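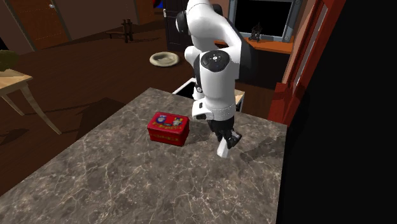 Eyerusalem Bogale wrote in after the January card to say the title match ran too long and the undercard got squeezed. So I'm starting there, because she's half right!

Filed under: Indie Wrestling, Talks

OK, hi everyone. Say the Mutiso thing first - don't forget. Mutiso vs. Troster went 80 minutes with the run-ins, and we had 369 people in the hall. By the third fake finish they'd gone quiet (I was at the merch table, I heard it). Then Troster grabbed the mic, called Mutiso a coward, and the place woke right up.
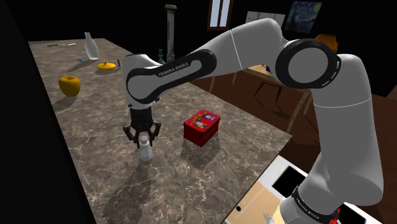 So my point is about promos. Kanini Kombo got 9 minutes on the mic before the Felano tag match and I'd have given her more. She never shouted. Pause here, do the impression if the room's friendly.

Next: the Ollberg show. Bigger building, 700 seats, same roster. I want two talking segments early and a shorter main event. Ask who'd pay to see Troster again, then take questions.

We use cookies to remember your preferences. Accept / Manage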